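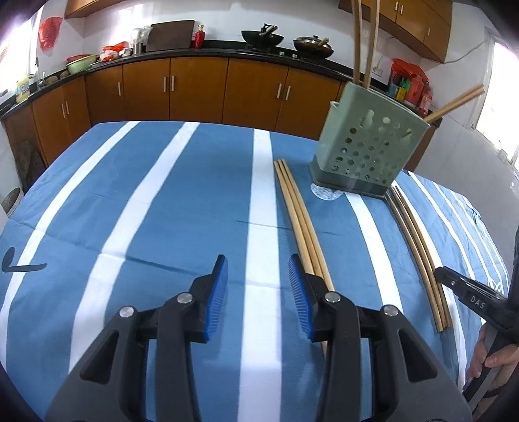
Two hand-held grippers at a kitchen table, with wooden rods and a green utensil holder.

The Long Way From Hand to Arm

A small software team is trying to turn ordinary kitchen work into motions a robot can repeat. Most of the effort goes into clocks, reach and deciding what to throw away.

By Niamh Nic Aodha
Sep 15, 2019

The first thing Gráinne Lenihan opens in the morning is a list of recordings that failed overnight. Some have missing images. Some have a gripper that seems to jump across the room between one moment and the next. A few look fine to her, and those are the ones she spends time on.

Lenihan leads the perception group at Zeria, a software company that writes control and planning tools for two-armed robots. Since May, her group has been working on Stenus, a set of programs that takes recordings made with hand-held grippers and turns them into training data for robot arms. The people making the recordings carry the grippers through household jobs: sorting, stacking, putting things into holders and taking them out again. No arm is involved until much later.

The attraction is speed. Teaching a robot by steering it through a task is slow, and every hour of it ties up a machine. A person with a gripper in hand can work in any kitchen with a table. The trouble is that a person's arm doesn't move like a robot's, and the recording knows nothing about the arm that will someday have to copy it.

"What we get is a camera moving through space and two fingers opening and closing," Lenihan said. "Everything else has to be worked out."

The working out starts with position. Stenus tracks fixed points in the camera's view and uses them, together with a motion sensor in the handle, to estimate where the gripper was at each moment. Kitchens are both good and bad for this. Cabinet handles and tile edges give the tracker plenty to hold on to. A bright window can wash out part of the view, and a row of matching doors can fool the software into thinking it has seen the same door twice.

Patterned cloth was an early problem. The tracker liked stripes because they had strong edges, but it would sometimes slide along a stripe without noticing, the way it is hard to judge your speed beside a long plain fence. The group now gives less weight to points that look the same in one direction. They also stopped trusting any single surface to supply most of the points. If the cloth gets bumped in the middle of a task, the rest of the room can outvote it.

Thin objects are harder. A wooden rod lying on a table is only a few pixels wide from some angles, and when several lie close together, the software tends to see one wide object. Cillian Costello, who wrote most of the grasp detector, spent the early summer on this.

His first version tried to find every object in view and give each an outline. It worked on cups and failed on rods. The present version skips the outlines. It looks at the space between the finger pads and asks whether something has stopped them from closing. Then it goes back through the recording to find where that something came from.

"You can be wrong about how many there are and still be right about where the fingers need to go," Costello said. "For picking up, that's enough. For putting down one and keeping the others, it isn't, and we don't do that well yet."

Then there is the matter of two hands. Each gripper keeps its own clock, and the clocks drift. In the early data the gap between left and right could reach 40 milliseconds by the end of a session. For one hand working alone it made no difference. When one hand held a container still and the other lowered something into it, the gap was enough to teach a robot to let go early.

The group tried sending a shared signal over the wireless network, but the network in an ordinary home was too uneven. What they use now is plain. At the start and end of each session, the operator taps the two grippers together. Both motion sensors record the knock, and Stenus stretches one clock to fit the other. Operators forget the second tap fairly often. When they do, the program looks for moments when each gripper appears in the other's camera and makes do with those.

Once the motion is clean, it goes to the planning side of the building, where Senan Ó Dálaigh runs a stage called the reach check. It takes the path of each gripper and asks whether a given pair of arms, bolted to a given base, could follow it without hitting a joint limit, the table or each other. People lean, turn sideways and cross their wrists. The arms Zeria works with can't lean at all.

Of the 3,514 recordings in the current set, 453 failed the check. Ó Dálaigh first wanted to delete them. Lenihan wanted them kept, and the two of them argued over it for a good part of July. Many of the failures, she pointed out, were bad only for a second or so, usually when someone reached for a thing at the back of the table. The rest of the recording was sound.

They settled on a repair step. The planner moves the imagined base of the robot a little at a time and tries again. If no position works, it cuts the recording into pieces and keeps the pieces that pass. Short pieces are marked, so that the learning program does not mistake the end of a piece for the end of a job.

Speed gets similar treatment. People pause, then hurry. Stenus keeps the order of the motion but slows the quick parts until the arms can keep up. The exception is contact. When fingers are closing on something, the timing is left alone as far as possible, and if it can't be, the piece is dropped.

Noreen Gallagher tests the results at Ó Flaithearta, a robot workshop that has been using the software for more than 13 weeks. Her view is mixed. She likes that every rejected piece comes with a reason in plain words. She is less fond of how long the reach check takes when she changes the mounting of an arm, a job that means running the whole set again.

"I move a bracket and lose the afternoon," she said.

A faster check is planned for the next release, which goes by the name Darness. It will store the results for each arm on a grid and recompute only the parts that changed. Ó Dálaigh has it running on one arm. The second arm brings back the question of collisions, and the grid for both together does not yet fit in memory.

Costello, meanwhile, has gone back to rods. He wants the detector to tell a single one from a bundle after the fingers close, using how far apart the pads come to rest. The soft rubber makes that reading unsteady, and he is collecting more recordings before he changes any code.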